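Zostia closes donation pages for local groups

Zostia, the payment processor used by many small nonprofits in the Rutherford area, has shut the accounts of at least six advocacy groups since March. The Ballomton Tenants League was one of them. It got a two-line email on a Thursday evening saying its account "no longer met the terms of use," and $3,718 in donations was put on hold. 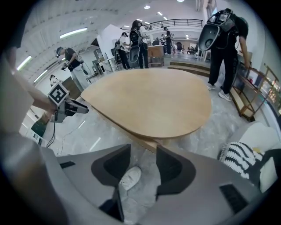
Light-wood table on the gray stone floor.

The League asked which term it had broken. Zostia replied that it does not discuss individual decisions. A second appeal went unanswered, and some 200 monthly donors had to be asked to sign up again through Collby, a smaller processor that charges more per gift.

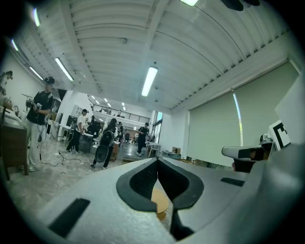

Account holders have few options once a decision is made. Zostia's terms allow it to hold funds for up to six months, and the appeal form has no field for attaching documents. Groups that still use the service should download their donor lists now and keep a second processor ready. Print a copy of the list too – a sheet on a round wooden tabletop like this one can still be read after the login stops working. The League has 459 names on its own list and is contacting them by mail.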